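Préparation aux épreuves d'endurance - séance 4
L'allure et la gestion de l'effort en triathlon
Support de cours, Leandro Soler

Rappel de la séance 3
On a défini les deux seuils et vu comment les estimer sur le terrain. Le tableau des zones reste valable pour tout ce qui suit. Apportez-le.

1. Le départ en natation
Les 200 premiers mètres se nagent presque toujours trop vite. Le groupe accélère, la fréquence cardiaque monte et le nageur moyen met longtemps à retrouver une respiration régulière. Consigne de travail : départ soutenu sur 50 mètres, puis retour à l'allure cible, même si l'on perd les pieds du groupe de tête.

2. Le vélo
Sur distance olympique, on vise un effort stable, légèrement sous le second seuil. Les relances en sortie de virage coûtent cher et se paient à pied. Sur le parcours de Pondamar, que nous utilisons en exemple, le dernier faux plat se monte assis, à cadence élevée.
Boire tôt, par petites gorgées. Pour les solides, s'arrêter 15 minutes avant la transition.

3. La transition
Elle se répète à l'entraînement comme un geste technique. Ordre conseillé : vélo accroché, casque retiré, chaussures, porte-dossard. Le reste s'enfile en courant. La tenue de course doit avoir été portée au moins 2 fois sur une sortie longue.
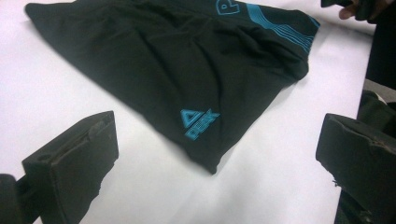
4. La course à pied
Premier kilomètre volontairement retenu : les jambes sortent du vélo avec une cadence trompeuse et l'on croit courir lentement. Anel Botha propose à ses athlètes de ne pas regarder la montre avant le deuxième kilomètre - méthode à discuter en groupe.
Le dernier kilomètre se court aux sensations. À ce stade, la fatigue perçue dépend beaucoup de la présence d'un adversaire proche.

Exercice pour la prochaine fois
Reprendre le relevé de l'épreuve de Villalobos (juillet), dossard 27. Calculer l'allure de chaque kilomètre à pied, repérer celui où elle se dégrade et proposer une explication à partir des données vélo. Une page maximum, à remettre en début de séance.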